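Nerkano Chore Kit review: can it fold the laundry yet?
By Hedvig Dalen
23rd July

The Nerkano Chore Kit costs $3,000 and is sold to small hotels, furniture stores and anyone else with beds to make and cloth to fold. For that you get hand-held grippers, the software that learns from what you do with them, and one arm that is supposed to take over later. I used it for 12 working days in a furniture showroom, on display beds, with the kind of linens and clothes that stores put out to make a bed look lived in.

My question was a simple one. Can a machine do this job today, at a speed and a standard that would let a store stop paying a person for it? The answer is no, with a couple of exceptions I'll get to.

Setup

Setup took an afternoon. The manual is clear up to the chapter on calibration, which reads as if it was translated in a hurry. I called support at Lolley, the distributor, and got a person on the second try. The grippers need to be charged overnight. The software ran fine on a three-year-old laptop but made the fan loud.

Handling cloth

You start by doing the chore yourself with the grippers, over and over. Cloth is the hard part. A box stays the same shape when you pick it up. A towel changes shape every time, and two fingers can only hold one small piece of it while the rest goes where it wants.

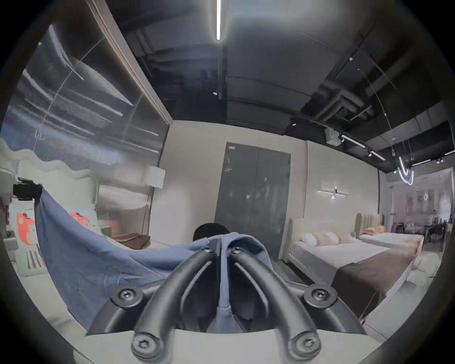 Light blue cloth held in the fingertips, with the rest of it sagging to the left.

The fingers hold well. Thin fabric bunches at the grip, so you get creases there that you then have to smooth out, and the kit has no good tool for smoothing. I ended up dragging the closed fingers across the fabric, which works on cotton and does very little on fleece. Picking up a single layer from a stack is worse. I got two layers more often than one.

By the end I had recorded 1,369 folds. Nerkano recommends fewer than that before you switch on the arm, so I don't think I shortchanged it.

Folding on the bed

With a person on the grippers, a shirt takes me three times as long as it does by hand. The first few were bad. After a week they were acceptable, meaning I would put them on a shelf but not on the top of the pile. Long sleeves are the main trouble, followed by anything with a stiff collar.
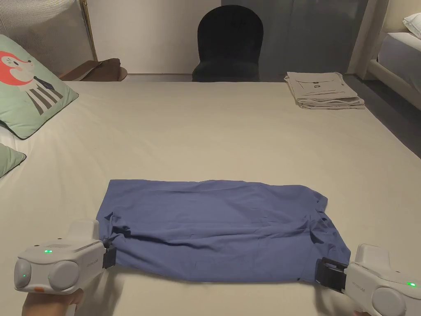 Getting the corners right matters more than anything else. If both bottom corners are held evenly before the first fold, the rest usually goes fine. If one is off by an inch, the error grows with each fold and you are better off shaking the thing out and starting again. A person fixes that sort of mistake halfway through without thinking. The arm did not. It carried on to the end of its routine and left me a lopsided bundle.

On its own, the arm folded hand towels well enough to keep. It also did pillowcases, if I laid them flat first. Shirts it managed now and then. Fitted sheets I gave up on after the second day. Making a whole bed is not something the kit claims to do, whatever the brochure cover suggests.

Compared with the others

I had the Vonodine folding table on loan last August. It is faster on towels and useless on everything else. The Lindholm arm is stronger and better built, but it costs a lot more and you can't teach it by hand, so every new item means waiting for an update. Of the three, the Nerkano is the one I'd choose for mixed work.

Who should buy it

If you run a place that folds the same towel all day, it may pay for itself, slowly. If you're interested in how this kind of work gets taught to a machine, the grippers are comfortable and the recording software is the best part of the package. For a household, I would wait. The basket still needs someone to sort it, turn the socks the right way out and carry the piles upstairs.

Good: grip strength, recording software, phone support
Bad: calibration chapter, slow on shirts, nothing for smoothing creases
Price as tested: $3,000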